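20 mars 2021. Atelier, banc de séchage

Repris les essais de colle d'os pour les chevilles. Le lot Barroso a gonflé une nuit dans l'eau froide, puis je l'ai chauffé au bain-marie sans dépasser 60 degrés. Aitana Garrido trouve l'odeur plus forte que la dernière fois, moi non.

Éprouvettes en hêtre, 12 au total. Charge de rupture moyenne 246 N avec Barroso, 252 N avec Sundard. La différence est trop petite pour conclure quelque chose. Il faut refaire avec le bois mieux poncé, grain 600. 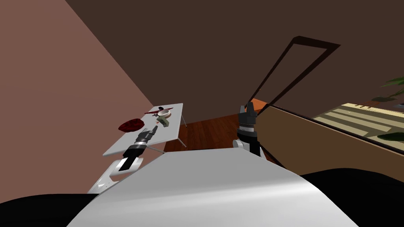
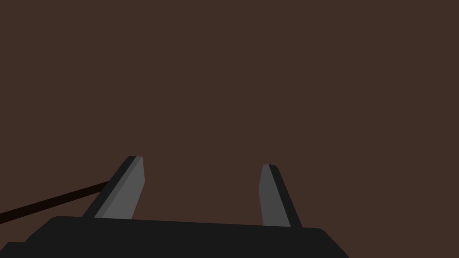
Rendus de simulation, deux vues.

Unai Cordero demande si on peut ajouter un peu d'urée pour garder la colle ouverte plus longtemps. J'ai peur que le joint devienne faible, mais on peut essayer sur les chutes.

À faire : commander le hêtre chez Priltodgate, nettoyer le pot avant que ça durcit, demander à Theano Gkikas son vieux tableau des humidités.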